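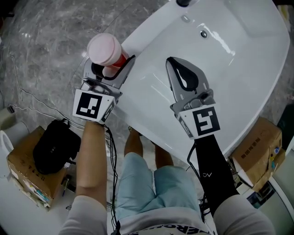
Two grippers at the sink, pink cup in the left one.

Plasville Robotics Club – minutes, 7 June 2019

Minutes by me, Delwyn Pirihi, because Digby did the last two and says his wrist hurts. I type the way I talk, so sorry in advance!

Last meeting's minutes. Read out, one fix. The battery charger was borrowed from the Varnberg club, we didn't buy it. Digby has to give it back this month.

Bathroom tasks. We spent most of the evening on this one. Our Nitero entry is the household chores category, and so far all our demonstrations were kitchen stuff, so we've moved on to the bathroom. One person works both hand-held grippers and does the chore with them, and the recordings go to the training folder. We have 71 recordings that Digby thinks are good enough to keep (cup tasks only). I wanted to keep more, but he went through the rejects with me and okay, fine, a lot of them had a marker block turned away from the camera for half the run. Keep the markers showing, everybody!

We talked for a long time about how to hold the cup. Digby likes it upright and high in the pads, I like it lower because then you can tip it over the basin without bending your whole arm. We're going to record both ways and let the model sort it out. Put "high" or "low" in the file name, please – not in the notes, I can't search the notes.

Somebody asked if the second gripper can just wait off to the side while the first one holds the cup. Yes, but keep it over the basin and a little bit open, so it's ready to go when you need it.

Shiny surfaces. White sink, white counter, lots of glare. Digby wants to try a run with the overhead light off and one with it on and compare them. I'm for it. He'll set that up before the next session.

Cables. They catch on sleeves. We agreed to run them down the forearm and leave some slack at the elbow, and to look where the long one is on the floor before you step back. I've asked for hook-and-loop straps and there's 32 dollars left in the parts budget, which should cover it.

Peñalver trip. 19 people signed up, which is great and also more than the van holds. Parents who can drive, please tell Digby. Permission slips go to me, on paper, signed (a text from your mom doesn't count, I checked).

To do:
Digby – light test, return charger, driver list
Delwyn – straps, slips, rename the old files
Everybody – five high and five low cup runs each before we meet again

Next meeting is later in June, same room, and I'll send the date once Digby gets the key sorted out. We stopped when the pizza came.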